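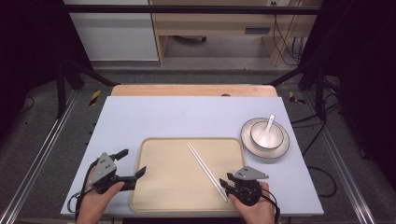 Photo: Róisín Keane / Girness shared workshop

I've been going to the Girness workshop on Monday evenings since last July, and I have a small complaint about the way we talk about home-built robots. We keep asking how strong they are. How much can it lift, how fast can it go, what motor did you use? The grippers I've been helping with have to deal with chopsticks, and I think chopsticks are a much better question!

A chopstick is smooth and thin and tapered, and it wants to roll. Squeeze it off centre and it swings round like a compass needle. Everything that's a bit wrong with your build (the sloppy pivot, the finger you mounted slightly squint) shows up straight away. A wooden block forgives you. I spent weeks picking up wooden blocks and thinking I was rather good.

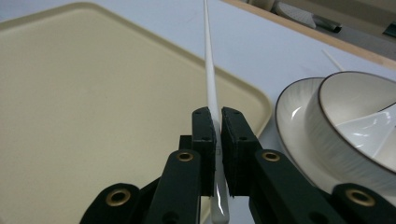

One chopstick between two foam-covered pads.

Gumaro Nava, who has been building things far longer than I have, reckons people like me spend our money at the wrong end. He's right, annoyingly. I'd put £342 into motors from Orkeck before I gave a minute's thought to what would touch the object. Then I spent an evening with a craft knife and a sheet of foam, and I learnt more from that than from the whole box of motors. I cut 32 pads before I got two I liked — my kitchen bin was a sorry sight.

So my view, for what it's worth, is that a beginner should start with the fingers. Make them by hand, make them badly, hold them in your own hands and try to move something ordinary from a tray to a saucer. You'll feel where it slips. You can't feel that through a laptop, however nice the graphs are.

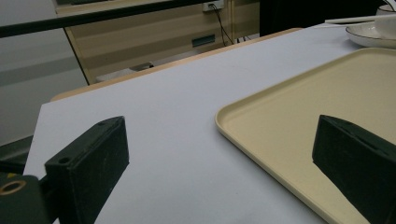

Róisín disagrees with me on this, I should say. She thinks working by hand lets you cheat, as your wrist quietly fixes all the mistakes the gripper makes, and then you bolt the thing to an arm and wonder why it's gone stupid. I've had five long arguments with her about it over tea and I've lost at least two. But I'd still take that cheating wrist over no wrist at all. If I notice my hand twisting to save a chopstick, I've found out which way the finger ought to have bent, and I can go and change it.

What I'd like is for the next Prindunov open evening to drop the lifting contest and lay a table. A bowl, a spoon, a pair of chopsticks, off you go. I've already asked, and they've said they'll think about it if I bring the crockery.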